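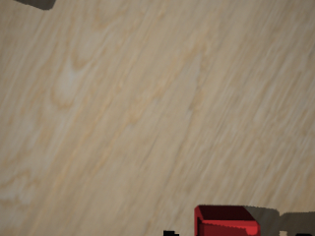
Huvico is a small set of simulated pick-and-place episodes that I made for my desk arm, which I built in the shared workshop in Diltcombe. I made the simulation first, and the real arm came later, so the rendered bench had to look enough like the real one. The bench top is one wood texture with the grain running diagonally, a little soft when the camera comes this close. The block is red and the tips of the gripper are black, and at low heights they sit at the bottom border of the view with the shadows falling on the wood beside them. Please keep this in mind when you crop: if you cut the lower rows, you lose the block.

Contents

The set has 2,023 episodes. Of these, 354 are kept apart for testing and you should not train on them. Every episode is one folder with the camera images, the joint angles, the gripper opening and a small text file with the settings of the light. An episode has at most 1,000 steps. If the arm did not finish in this time, the episode is still included and marked as "timeout".

How it was made

I drove the arm in simulation with a game controller for the first part. The rest comes from a script that repeats my movements with a different starting place of the block. Howard Parsons checked the joint limits against the real motors and corrected two of them, the shoulder and the wrist. Episodes made before his correction were removed in April.

The real arm is called Bickerstaff in the file names. The simulated one is called Vulex. I am sorry for the two names, the scripts depend on them now and I did not want to break the loaders.

Known problems

The edges of the shadows are jagged. I use a low shadow resolution so that my old computer can render in a reasonable time. A model trained only on these images can learn the steps in the shadow border, so I recommend to blur or to mix in real pictures.

The wood texture does not change between episodes. Only the light and the block position change.

The gripper opening is recorded one step late in version 1. It is corrected in version 2. Check the version file before you start.

Use

You may use the data for any purpose, also commercial. If you find an error, write to me with the folder name and the step number. I am in the workshop on Friday evening and usually I answer then.

Still to do

Second texture for the bench
Softer shadows
Episodes with the real arm, same block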